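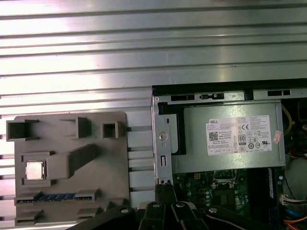 How to compare two grippers on a desktop PC

Update, Monday, January 3, 2022: step 4 now has the approach heights.

If you have two grippers and one arm, an old desktop makes a brilliant test bench! It has flat bits, fiddly bits, cables that get in the way and very little room to turn. We've been running our Tzanetos linkage gripper against the older Cindatura parallel one like this, and I'd happily do it all again.

1. Lay the case down and take the side panel off. Clamp it, as even a light nudge will spoil your taught positions.

2. Fix the parts tray to the bench beside the case. Ours has pockets for a processor and a memory module, so each part starts in the same spot every time.

3. Mount the first gripper and zero the wrist camera. Open the Multerach controller, load the arm profile and set the speed to 38 per cent. Keep that figure for both grippers or the results mean nothing.

4. Teach the socket approach. Stop 58 mm above the board, look at the wrist view, then come down in small steps. You want a clear line to the load plate — fingers that hide the whole socket will make this a slow afternoon.

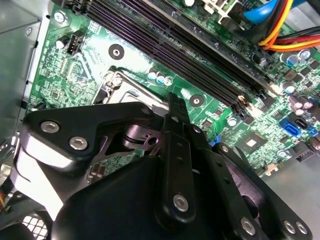

Linkage gripper over the board, with a finger tip near the CPU socket and the memory slots behind.

5. Do the same for the memory slots, coming in along the slot and then across it. Wide plates can foul the case wall on one of the two, so note which.

6. Now try the power supply end. It's a good test of reach (and of your patience with cables!). Close the fingertips first and see how near you can get before a linkage touches metal.
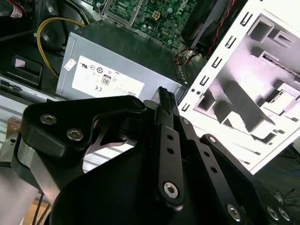 Fingertips together, pointing towards the power supply, with the white chassis panel close on the right.

7. Swap grippers, reset the tool offset and repeat from step 3. Save each run under its own name; ours are Ivo 1 and Ivo 2.

We logged 244 approaches per gripper, and the log stops at 800 lines unless you raise the limit in settings.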